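Ponar opens collection and storage service for household rugs and soft furnishings

2019-08-30

Ponar, the home storage company, has today opened a new service for people who need to put rugs, cushions, bedding and other soft furnishings away for part of the year. The service is called Kondosano and can be booked by households within 60 miles of the company's main store.

Customers choose a collection slot, and a team of two comes to the home to wrap, label and carry out the items. They are kept on raised shelving until the customer asks for them back. There is no need to be moving house or to rent a whole storage unit. The smallest booking is one item for one month.

Torben Pfeiffer, managing director of Ponar, said: "Most of our customers used to come to us when they were moving. Over the past few years we have had more and more calls from people who are staying where they are and simply have no cupboard big enough for a winter duvet or a rolled-up rug. We were turning that work away, as our units were too large and too dear for it. Kondosano is priced by the item, so people pay for what they store."

The service was tried out with 200 households before opening. Rugs were the most common item, followed by duvets and garden seat cushions. Several households asked for help with wrapping things that would stay in the home, for example while a room was being painted. Ponar has added this as a separate visit, which can be booked without any storage.

How items are wrapped

Wrapping is done in the room where the items are kept. The team works on the floor, on top of a rug or carpet where there is one, and asks only for enough clear space to kneel and turn a large item over. Cushions and bedding go into clear plastic bags so that the contents can be checked later without opening them. Rugs are vacuumed on both sides and rolled with the pile facing in, then tied in three places with cotton tape.

Clear bags are left loose and are not vacuum-packed. Ponar found in the trial that feather and down fillings came back flatter when the air had been drawn out of the bag. Anything that feels damp is left with the customer to dry and is picked up on a second visit at no charge.
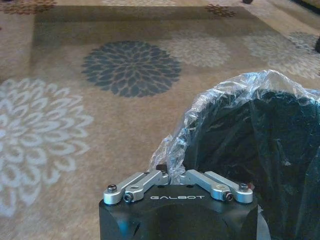
What can be stored

Kondosano accepts rugs, runners, curtains, duvets, pillows, blankets, cushions, loose covers and folding mattresses. Rugs up to 12 feet long can be taken in one piece. Longer rugs need to be measured before booking, as not every staircase will allow them through.

Sofas, beds and other large furniture are still handled through Ponar's standard storage. Electric blankets, pet bedding and items with a strong smell of smoke are not accepted.

Each item is given a numbered tag and listed on a sheet that the customer signs. Cover of up to 600 pounds per item is included in the price. Customers with hand-knotted rugs or other items of higher value can arrange more cover when they book.

Jhonatan Valderrama, who manages the collection teams, said: "The sheet takes a few minutes and we go through it with the customer before anything leaves the house. If there is a worn corner or a stain we write it down. People are often surprised by how much they have put by once it is all in one place."

Booking and returns

Bookings can be made by telephone or at the Ponar front desk. Items are returned within five working days of a request, and the team will unroll rugs and put them back in position if asked. Return slots in December are limited and should be booked early.

Used bags can be handed back to the team on the return visit. Bags without tears are used again.

About Ponar

Ponar provides storage and packing for homes and small offices. It also runs the Prota range of boxes and wardrobe cartons, which are sold at its store.

Press enquiries: Ponar press desk, for the attention of Torben Pfeiffer. Interviews and visits to the store can be arranged on request.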